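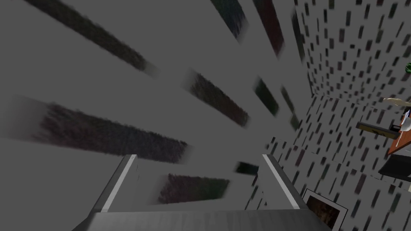 Gray on gray, with the gap in the middle

Choosing a gray for a north-facing room without it going blue
Posted by Mehwish Bukhari, 20 Nov 2021

We are repainting the back bedroom of our house in Flestwood. The window faces north and there is a big maple outside it, so the room never gets direct sun. I want a medium gray on the walls and white trim. I put up two samples from the hardware store and by late afternoon both of them looked light blue. My husband says any gray will do this in that room and we should go with beige. I don't want beige. Is there a way to tell from the paint chip, or do I just keep buying sample cans? The ceiling is flat white and the floor is oak, if that matters.

Britt-Marie Holmgren
Look at the darkest color on the same strip as the one you like. The dark end shows the undertone much better than the light end. If the darkest one looks navy or slate, the gray above it will go blue in your room. You want a strip where the dark end looks a little brown or a little green. Those are usually sold as warm grays or "greige."

Don't paint the samples straight on the old wall color. Paint a piece of poster board, two coats, leave a white border around it, and move it from wall to wall during the day. Check it at night too, with the lamp you will really be using. A cool white bulb will undo all your work - get one marked 2700K and try again before you give up on a color.

The oak floor will help you. It throws some yellow back up onto the walls. 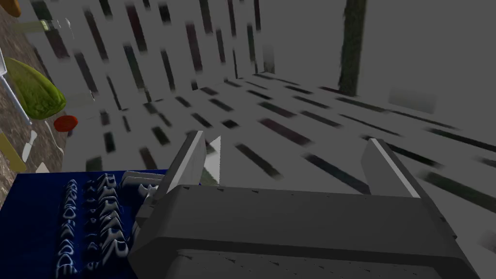
Darker gray at the bottom, pale edges, stripes behind

Remzi Dağdelen
just go beige, your husband is right. we did gray in 3 rooms and painted over 2 of them

Olanrewaju Okafor
Agree with the poster board. I would add that sheen matters. Eggshell picks up more light from the window than flat does, and in my hallway the eggshell looked bluer than the same color in flat. Ask the store to mix the sample in the finish you plan to buy. The counter in Nillden did that for me at no extra charge, but some stores only do samples in one finish.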